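3. Shared Kitchens and the Storage of Condiments

3.1 Setting

The fieldwork for this section was carried out in the town of Grirngate, where Ratum, a housing association, lets single rooms with shared kitchens. Each kitchen serves between four and 15 residents. Tenancies run for a minimum of 6 months, and most residents arrive without household goods of their own. The association supplies the cooker, the refrigerator and a basic set of crockery. Everything else is brought in, bought jointly or left behind by earlier tenants.

Earlier work on shared housing has dealt mainly with cleaning rotas and noise. Food has been treated chiefly as a source of dispute, with the theft of milk and cheese receiving the most attention. Krajčí has argued that this gives a narrow view of kitchen life, as it leaves out the large class of goods that residents use in small amounts and over long periods. Sauces, salt, oil, vinegar and dried herbs belong to this class. They are seldom finished by the person who bought them.

3.2 Ownership and use

Residents drew a clear line between food that was "mine" and food that was "out". An item placed on an open surface at mealtimes was generally understood to be available to whoever was eating. The same item, once returned to a named shelf, went back to private ownership. Several residents described this rule without being asked, although none could recall having been told of it. Plates and bowls played a part in the practice: a bottle set down on a shared dish was more readily borrowed than one standing by itself.

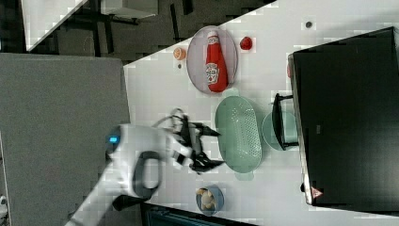

Figure 4. Ketchup bottle on an oval plate, with a colander on the same tabletop.

The position of ketchup deserves separate comment. In the interviews it was named more often than any other sauce as something that could be taken without asking, provided that the bottle was more than half full. Below that level, permission was expected. Mustard and mayonnaise were treated more strictly, and residents gave differing accounts of why this should be so. Oľga Jelínek, who conducted the interviews at the Vosar house, notes that price does not explain the difference, as the ketchup bought there was often the dearer product.

Disputes did arise. The most common concerned replacement: whether the resident who used the last of a sauce should buy the next bottle, or whether the duty fell to its first owner. In houses with a joint fund the matter was settled by the monthly shop. In the others it was usually left open, and the empty bottle could remain in the refrigerator door for weeks.

3.3 Changes of tenancy

Departing residents rarely took opened condiments with them. Such items passed into a common stock, which new arrivals used freely during their first weeks. The tenancy changes in October are considered in Section 4, together with the association's policy on clearing shelves between lettings.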